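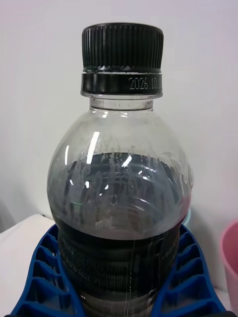
# Capítulo 4 – Preensão de objetos transparentes

Plástico transparente engana o sensor de profundidade. O feixe atravessa, volta da parede, ou não volta. Problema velho, ainda sem solução limpa.

Neste capítulo: o método de Salinas. Estimativa de pose só com a câmera de punho, sem mapa de profundidade. A ideia de partida é de Lautaro Huenchumán – usar primeiro as partes opacas. Tampa preta, líquido escuro, suporte azul: bordas fortes, contraste bom contra fundo branco. O ombro da garrafa fica pra depois, por que ali os reflexos especulares atrapalham e as gotas na parede interna criam bordas falsas.

Protocolo (detalhes em 4.3):

- 600 imagens de treino, anotadas a mão
- 200 tentativas de preensão: 100 com o método, 100 com a linha de base Drunden
- mesma garra, mesma iluminaçao

Tadeo Insaurralde refez as anotações da tampa em junho. Usar a versão dele, a antiga tem o eixo invertido.

Antes de seguir, rever a calibração mão-olho do capítulo 2. Sem isso a seção 4.1 não anda.

## 4.1 Do contorno da tampa ao eixo da garrafa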